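Grip notebook, bimanual bench
September 24, 2026
Niamh Gallagher

Carrying on with the force ceiling question from the last entry. The short version of where we were: the Grorkora policy picks well on rigid items and on anything that springs back, and does badly on thin card. It closes until the motor current crosses a fixed threshold, and on an empty carton the threshold is never crossed until the walls have met. By then the carton is spoilt, and the reported grip is "good" because the fingers are holding something flat and stiff.

Hayes argued in March that this is a data problem and that more demonstrations would fix it. I don't think so any more. The demonstrations in the Stendmont set were collected with the same threshold active, so the operators never produced a gentle close on card even when they meant to. The policy has learnt what it was shown. Adding more of the same only makes it surer of itself.

Method being tried now (call it slope stop, I have no better name):

1. Close at constant speed as before.
2. Record motor current against finger gap, at the rate the driver gives us, no filtering beyond a median of five.
3. Fit a line over a sliding window of 35 samples.
4. On first contact, note the slope. If the slope then falls while the gap is still shrinking, treat it as a wall buckling and stop.
5. Hold position, not current, during the lift.

Step 4 is the whole idea. A rigid object gives a steep slope that stays steep. A soft one gives a shallow slope that rises. Card gives a short rise and then a drop as the panel folds, and the drop comes early enough to be useful if the window isn't too long. With a window of 1000 samples the drop is smeared away entirely. I had that setting in by mistake for most of a morning and the results from it are struck out in the table.

Step 5 has a cost. Holding position means no correction if the object settles in the fingers. For card this seems tolerable. For fruit I would rather go back to current hold, so the controller needs to know which branch it took at step 4 and pass that on. At present it doesn't, and I set the flag by hand.

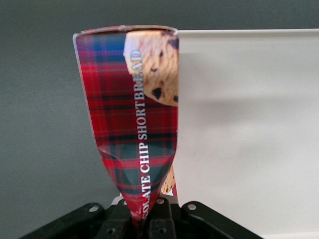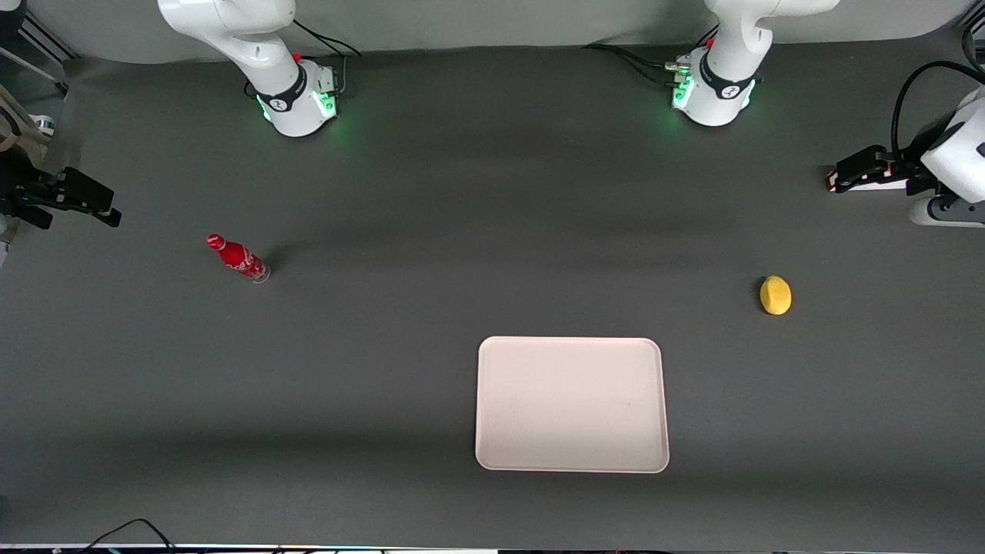

First picture: shortbread carton in the fingers, wrist view. Second: the bench with bottle, lemon and tray.

Notes on the traces so far.

Cartons: the buckling drop is clear when the fingers meet a panel square on. When they meet a corner edge the rise is much longer and looks like a rigid object right up to the fold. Slope stop then triggers late. The damage is less than under the fixed threshold but I would not call it gentle. A carton that has already been crushed gives a mess of small drops, one per old crease, and the rule stops on the first of them with hardly any hold at all. So the order of trials matters, and a carton is only good for one clean measurement. I should have seen this sooner. Run 604 is the best example of the multiple drops and I have kept the raw file under its own name.

Bottle: slow rise, no drop on most runs, as expected for something that gives a little and pushes back. On two runs there was a dip which I first took for buckling. Looking at the joint log, the wrist was still moving when the fingers touched, and the bottle had rolled slightly. The dip is contact being lost and regained. The rule can't tell these apart from current alone. Possible fix: require the arm to be at rest for a set time before the fingers start to close. This slows the pick, but the pick is not what we are measuring.

Lemon: no trouble in either mode. Useful as a check that nothing else has changed between sessions, and I intend to run it first and last each time.

Left and right arms do not agree with each other. With no object between the fingers the left draws more current over the last part of its travel, which shifts the point at which contact is called. I have taken an empty-close baseline for each and subtract it before the fit. Baselines should be redone after any finger change. Samel, if you swap fingers please write it on the sheet and leave the old baseline file where it is.

On the wrist view: I looked at whether the buckle could be picked up from the picture instead. On a printed carton there is plenty of pattern to track, and a tartan is about as kind a surface as one could ask for. The fold can be found by following the pinstripes. On plain board I expect far less. The other objection is delay, as the frame reaches the controller after the wall has already gone. I would keep the wrist frames for labelling after the fact and leave the stopping rule on current. For labelling they are good. Going through 39 closes by hand, I changed my mind on only one after seeing the trace.

Things I am not sure of:

- Whether the stop should release slightly after the drop. Backing off by a small fixed amount would let the panel recover, but it may also lose the hold. Not tried.
- Whether closing speed changes the shape of the drop or only its timing. Two speeds tried, too close together to say.
- Whether any of this survives a full carton. Everything above is for empties. With contents the panel has something behind it and may never buckle, in which case the rule falls back to the fixed threshold and we are where we started, though with less to lose.

Next: fresh cartons, square-on contact only, three speeds well apart, lemon before and after. Window fixed at 35 for all of it. Then hand the branch flag through to the lift controller so it no longer depends on me remembering. Hayes wants the traces in the shared folder before retraining is discussed, and I have asked that the struck-out rows stay in the copy.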